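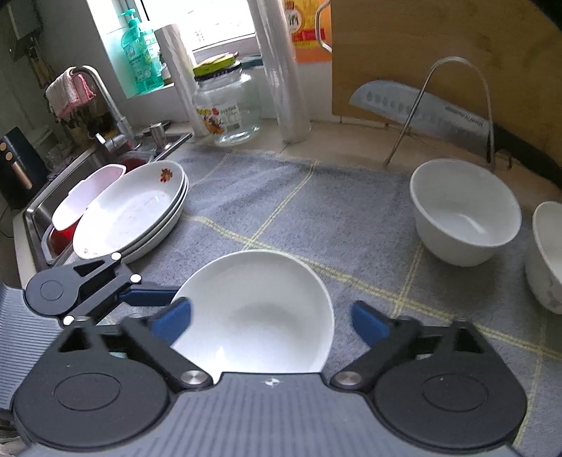

Closach striped dish cloth, large
Reviewed by Tarun Tyagi, 2/18/25
4 out of 5

I bought this to replace a plastic dish rack that took up half the counter. It's gray-blue with pale yellow stripes, and big enough to cover most of the tile next to my sink. A large bowl and a stack of plates fit on it with space left over.

It soaks up water well. After a full load of dinner dishes the tile underneath was only slightly damp – my old Melico cloth left a puddle. It dries overnight over the faucet.

Washing is the weak point. The first wash left lint on everything, and the cloth came out a bit shorter. The stripes haven't faded so far. One corner has started to curl.

I paid 49 with shipping, which is high for a cloth. I'd buy a second one on sale.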